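Home | Newsroom | Projects | Contact 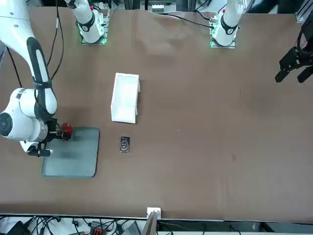 People keep asking me when a machine is going to clear their kitchen table, so when the team at Dulau asked me to write this announcement I figured I'd start there. I'm Despina Nistor, I run the chores program, and today we're opening Jotance, our table-clearing project, to outside partners! The job we picked first is about as humble as they come: small stuff on a table goes where it belongs. A round red thing held in two black fingers over the corner of a gray tray may not look like headline news, but picking up something round without squashing it or sending it rolling is a good chunk of what clearing up means.

So can machines do household chores yet? My answer is "some of them, slowly, and it depends a lot on your table." We wrote up a list of 174 everyday chores when we started (wiping, folding, sorting, stacking, the things you do while thinking about something else) and we've been working on 4 of them with two-armed setups. The other 170 are still yours, sorry. 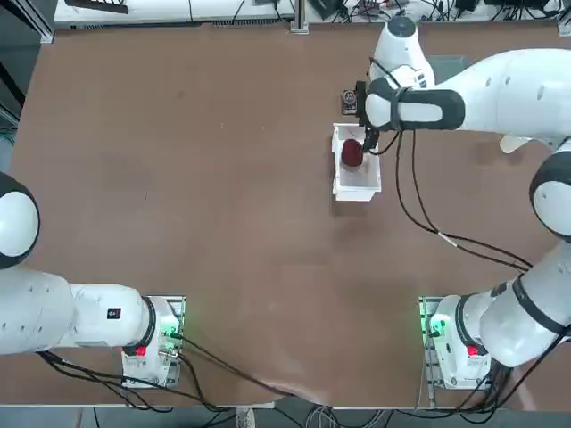
Putting away is the chore I like best, and I'll happily bore anyone about it. Grabbing a thing is one problem and setting it down in a tight spot is another, and the second one gets far less attention than it deserves. Once the fingers are down inside a little white bin, right next to a dark red round object that sits against the wall, there's hardly any elbow room left. You and I would wiggle our hand out without a thought. An arm has to be taught to open up, back off and come straight out, and it needs to do that with a bin it's never met before, too. That's what we'll be spending most of our time on between now and March.

The shop floor is a slightly different story, and a happier one. A packing bench has the same bins in the same places all day long, and people who work there are usually fine with a machine that takes its time, as long as it keeps going. Our first partner, Pastska, packs gift boxes for small food makers, and they've asked us to look at the sorting step before the boxes get closed. They gave us 239 different items to think about. Some are easy! Some are floppy bags of dried herbs, and I've had words with those bags.

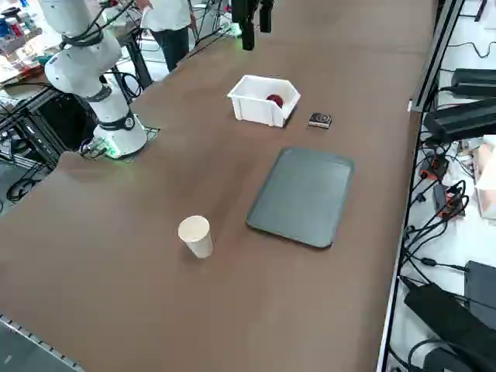

My colleague Hedvika Matoušek looks after the part I find hardest to explain at parties, which is deciding what counts as done. If a cup gets moved but ends up on its side, did the machine clear it? She says no, and she's tough about it. "I grade it the way my mother graded my room," she told me when I asked her for a quote. "Nearly is a no." I've argued for half points and lost every time.

What I won't do in this release is promise you a helper by the holidays. Homes are messy in ways that benches aren't, and every home is messy in its own way. A machine that does well with one cup and one bin can still get muddled by a tablecloth. I do think the bench version is close enough to be worth trying for real, and that's why we're asking for partners now.
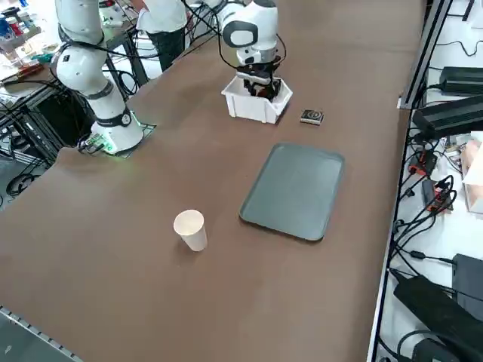
Jotance has room for up to 25 partners in this round. We'd love to hear from packers, repair shops, cafes, school kitchens and anybody else with a dull, repetitive table job they'd be glad to hand over. You don't need to know a thing about robots. Tell us what's on the table, where it's supposed to go and what usually goes wrong. The Mocanu workshop is handling applications for us, so write to them with Jotance in the subject line, and please put in a plain description of the chore before you send us a floor plan.

Despina Nistor
Chores program, Dulau

Print this release | E-mail this release

Comments

benchmonkey: Does it do cutlery? We sort forks by the crate at our cafe and I would sign up tomorrow.

Lorna T.: Nice to read one of these without a launch date in it. What happens when there's still a bit of coffee in the cup?

Despina Nistor: @benchmonkey Cutlery is on the list but isn't one of the four, send it in anyway! @Lorna T. We're starting with empties. Liquids come later.

oldfolder: Call me when it does fitted sheets.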